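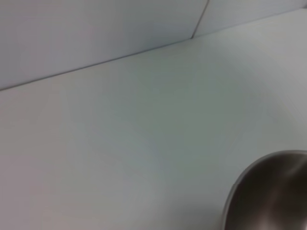 Clearing and checking a cell before a run

Applies to all tabletop cells at Skollstead. Procedure owner: Roald Bakke.

1. Put the arm in hold and confirm the speed limit is set to reduced. Do not reach into the cell while the arm is in automatic mode.

2. Remove all parts, tools and fasteners from the table. Wipe the surface with a dry lint-free cloth, working from the back edge to the front.

3. Check the joint between table and back panels. Small screws collect there. Use the plastic pick; metal picks mark the surface.

4. Jog the gripper to the park position. The controller should read X 263, Y 628, Z 284, in millimeters. If any axis is off by more than 1 mm, stop and rehome.

5. Open and close the gripper once at reduced speed. Listen for scraping.

6. Test the emergency stop. Reset it from the panel, never from the pendant.

7. Enter your initials and the cell number on form 39. A cell with no entry is treated as not cleared, even if the table is bare.

Repeat steps 2 through 4 after any tool change. The full check, including step 6, is required at the start of each shift.

Report rehoming faults to Vilgot Aasen before restarting. Forms are collected Friday at the end of the day shift.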